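Hemia Technical Notes
July
By Nuria Valcárcel

4.2 Grip loss during snack and tea sorting

The kitchen task asks the arm to put packaged goods into the compartments of an open wooden organizer. We ran 446 trials on the Gukdale controller, and 19 of them ended in a protective stop. Most of the stops came while a chip bag was being placed. The bag changes shape as the fingers close on it, so the width measured before the grasp is wrong by the time the arm lifts.

In the typical fault the bag slid down between the fingers, the controller read the drop in force as a release, and the arm moved on to its next waypoint with the bag still partly held. On four occasions the wrist then pressed against a divider until the torque limit tripped. The limit worked as set. The fault was in the release check, which looked at finger force and ignored finger position.

Tea packets gave less trouble. They are thin and fairly stiff, and they lean on one another in the front compartment, as in Figure 3. When they failed, it was usually because two were picked up together.
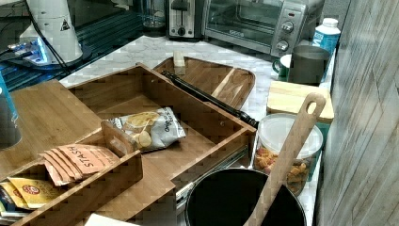 Figure 3. Organizer on the kitchen counter, with a chip bag in the large rear compartment and tea packets in the front one.

4.3 Changes to the release check

A release is now accepted only when force is low and the fingers have opened past the commanded width. If the two disagree for more than 225 milliseconds, the arm holds still and asks for an operator. We also lowered wrist speed near the dividers. The logs from the Carrasco bench, over 1,913 grasps, were replayed through the new check and it flagged all of the known slips. It also flagged a few good releases where a wrapper had stuck to a finger pad. We left those in, as a false hold costs only time.

Contact: Hemia Kitchen Handling Group | © Hemia | Back to top

Related items
Ciltex finger pads: wear after repeated grasps
Setting torque limits near fixed walls
Gukdale controller: reading the stop log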